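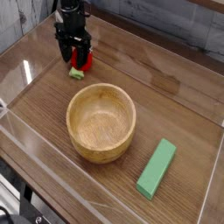
4 min read

I love a good failure. Give me a robot that does its job 1000 times in a row and I will clap politely, but give me one that does something odd on a Monday and I will cancel my lunch.

The one I want to talk about happened at Brodanden, the small automation shop where I spend most of my working hours, and it concerns a pick and place task so simple that a toddler would get bored with it. Take the soft red thing. Put it in the wooden bowl. Leave everything else on the table alone. We had run it 200 times with the new grip settings and the log said the arm had succeeded every single time. Every one! People were pleased. I was pleased. Somebody at Vilton, who were paying for the work, had already put the number on a slide.

Then one of us sat down and watched the video of the runs from start to finish, which is a thing we should all do more often, and found 8 where the bowl stayed empty.

The fault was lovely once we understood it. Our arm decides that it is holding something by looking at how far apart its fingers stopped. If they closed all the way, it missed. If they stopped short, it must have caught something. That rule works very well with a hard object. A hard block stops the fingers at the width of the block, the motor current jumps, and you can be pretty sure of what you've got. A soft object squashes. It bulges out on both sides of the jaws, it pushes back a little and then gives up, and the width you read depends on where you grabbed it and how long you waited. So months ago we had loosened the rule to let soft things pass, and in loosening it we had made room for the gripper to say "got it" when the fingers had only pinched a corner. In those 8 runs the red piece slid out on the way over. The arm carried on to the bowl, opened its fingers over nothing, and wrote down a success.

I find this fascinating, and I also think it is a safety matter, and that second part is where some of my colleagues and I disagree.

Their view is that a dropped piece of foam hurts no one. The workspace has clear walls around it, the arm is slow, and the worst outcome is that you have to reach in and pick something up off the table. All true. But reaching in is exactly the moment I worry about. When the log says the object is in the bowl and your eyes say it is on the table, you have a machine whose idea of the world is wrong, and you are about to put your hand next to it. The next command it runs will be based on the wrong idea. With our gentle little setup that's an annoyance. Put the same rule in the bigger cell that Vilton wants, where the parts are heavy and the arm moves fast, and a part that the software believes is in the jaws might be anywhere.

And I don't accept that a drop is a small failure and a crash is a big one, as if they belonged to different families. In our shop the crashes get a meeting and the drops get a shrug. Yet a crash stops the arm, sounds the alarm and tells everybody to look. A silent drop tells you everything is fine. Of the two I'd take the crash, as long as it's inside the walls!

So what would I do? I would start by making the arm check twice. Reading finger width when the jaws close is fine, but read it again after the lift, and once more just before the release. If the number has changed, stop and say so. We tried this over 60 runs and it caught every slip we provoked on purpose, including a nasty one where the piece had rotated in the grip and was hanging by an edge. It costs a fraction of a second per pick. The Garba controller we use already reports the width all the time, we had just never asked it the question at the right moment.

I would also keep soft things in every test. There is a strong pull toward clean rectangular blocks - they are cheap, they stack, they make the charts look good - and I have a drawer full of them myself. But lumpy scraps of foam are where the interesting trouble lives. Put one close to your target, nearly touching it, and see whether the gripper can still tell you which piece it picked up. Ours could not, by the way. The width check has no opinion on color, and a pinch of the wrong foam passes just as happily as a pinch of the right one. That one is still open, and I am looking forward to it more than I probably should.

The last thing is about the word "success." The team at Brostach, who do similar work to ours, only count a run when a separate camera confirms the object is in the container. I used to think that was fussy. Now I think the arm should never be allowed to grade its own homework, and I'd like us to copy them before the Vilton cell gets built. The slide has been corrected, at least. It says 192 now, and I like that number a lot better than the old one.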